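Combat Sports and Performance, Unit 6: Tag Team Match Structure

Reading: Villa, chapter 2. Bring your match sheet from the Foltcombe show.

A standard tag match has one legal wrestler per side. The partner stays on the apron, holding the tag rope, until a tag is made. After a tag, the outgoing wrestler has a short count to leave the ring. House rules set the length of that count, so check them before you mark a sheet.

Most matches follow the same order: opening exchange, isolation, hot tag, finish. Isolation takes up the largest share. One wrestler is kept away from the home corner and the crowd is made to wait for the tag.

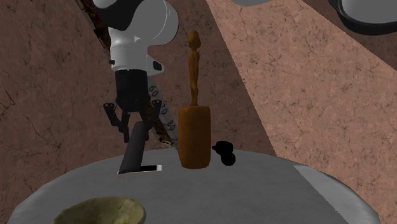
The hot tag ends the isolation. The fresh partner works at a faster pace, usually against both opponents. In the Pellegrini and Rizzi match at Foltcombe, which ran 18 minutes, the hot tag came at 15.

Terms to know: blind tag, false tag, cutoff, double-team, save.

Exercise: mark each tag in the match with its time and type. Note any cutoff that comes before the hot tag. Sheets go to Debora Morelli by 4 September 2025.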